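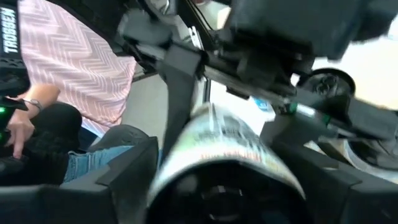
From: Macario Ocampo
To: Tapsell teleoperation list
Date: 3/12/20
Subject: Re: Gripper closes late when picking cylinders by remote control

Anahera Baxter wrote:

> We have been recording demonstrations on the Tonby arm with the
> Rastetier hand controller, mostly tins and tubs picked up lying on
> their side. Of the last 27 recordings, 19 show the same fault. The
> operator squeezes the trigger, the fingers start to close, and the
> arm is already lifting before they have reached the object. The
> policy trained on these has learnt to lift early as well.
>
> Has anyone seen this? I can't tell whether it is the controller, the
> way we log it, or the people driving. We log the trigger value as
> the gripper action and the measured arm joints as the arm action.
> The wrist camera is on its own clock.
>
> Anahera

Anahera,

Yes, we had this in September. I think your second paragraph contains most of the answer.

You are recording a command for the gripper and a measurement for the arm. The command leads and the measurement lags, so the two are out of step in the file even when the operator did everything in the right order. Log both kinds for both parts: commanded and measured joints, commanded and measured finger opening. Train on the commanded values and keep the measured ones as observations. Disk space is not a good reason to drop either.

That would explain a mismatch in the data. It doesn't explain the arm physically lifting before the fingers arrive, which you say you can see in the recordings. For that, look at the speed limit on the gripper. Ours was set low after somebody crushed a paper cup, and it took 700 ms to go from fully open to closed on a thin tin. An operator with no feel for the object goes by the trigger, and when the trigger bottoms out under the finger it feels as though the grasp is done. Raise the limit as far as your objects allow and lower the force limit instead.

A few points on cylinders in particular.

Approach with the long axis of the container running between the fingers, away from the palm, and centre it before closing. If it is off to one side, the first finger to touch will roll it, and the operator then chases it. A recording with a chase in it can be kept if you want recovery behaviour, but mark it as such. We mixed ours in unmarked and the policy began nudging tins that needed no nudging.

A large container can take up most of the lower part of the wrist view and hide whatever is past it. Glossy ends are a nuisance too, as the reflections shift when the wrist turns. I would keep a fixed second camera in the set for this reason. If your operators drive from the wrist view alone, expect them to misjudge the gap on the far side.

Ask them to hold still after closing. We tell ours to wait until the measured opening stops changing, then lift. The pauses look tedious on playback, and there is a temptation to trim them. Don't – we trimmed a batch and got your fault back within a day of retraining.

On the clocks: stamp the camera images on the same machine that reads the joints, at arrival if you can't do it at capture. Then tap the gripper against the table and check that the jolt in the picture lines up with the spike in motor current. We were 2 images out, always in the same direction, and corrected it in the loader without recording anything again.

Moving the arm by hand would avoid the controller delay, but then the demonstrator's arm is in view of every camera and you still need some way to work the gripper. At Flulatham they used a foot switch for that. The timing was no better than ours, and people kept standing on it.

Could you post one of the bad recordings with the raw trigger column left in, plus the gripper settings file? One of the eight that look right would be useful as well, preferably from the same operator. Please say which firmware is on the hand controller. The older one smooths the trigger signal before sending it, and I don't remember whether that can be switched off.

Macario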